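Faith Obura Builds a Sorting Arm at Home
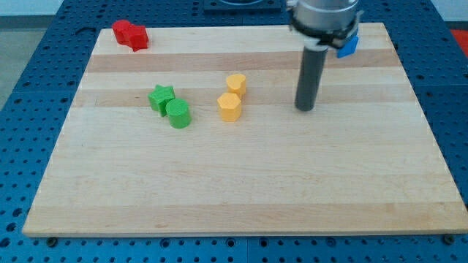 Faith Obura started building the arm, which she calls Lalon, in April, after a kit she had ordered turned out to be missing 2 motors. She kept the joints, threw out the controller and wrote her own. "I spent 12 evenings on the wiring alone," she said. "I'd do it differently now." The work happens over a cutting board on a blue perforated table, where green, yellow and red printed shapes wait to be sorted. The star and the heart are the ones she uses to test a new program. "A cylinder looks the same whichever way you turn it," she said. "With a star, I have to get the angle right."

Her neighbor Erick Mollel helps with the printing. He has reprinted the heart twice to get the size right.

"She wants the sides straight, and my printer is old," Mollel said.

Obura is still working on speed. A full sort takes 8 minutes, and she would like to cut that in half before she adds more shapes. After that she plans to replace the power supply, which hums.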